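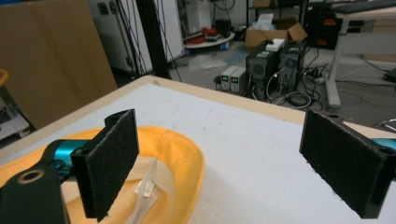 Yellow fabric hat, cream inner band. The care label sits inside, near the band.

Hats and Soft Goods — Sorting Table, June 2021

Gallery page for the Hakala textile sort. Items are laid out one at a time on the white tabletop with the light wood edge, checked, and given a number. The yellow hat is item 157. Its brim is rounded, and the label is white with faint print.

Check order for hats: outer fabric, brim seam, inner band, label. Fiber content goes on the card only if the label is legible. Where the print is too faint, write "fabric" and leave the fiber line blank. Color is recorded for the outside and the band separately — yellow and pale cream for this one.

Hats are stored brim down, one per tray, with no folding. Trays up to 309 are in the tall cabinet. Numbers above that are on the Gornar shelving.

Card format by Estela Arancibia. Corrections to item numbers go to Urho Vainio.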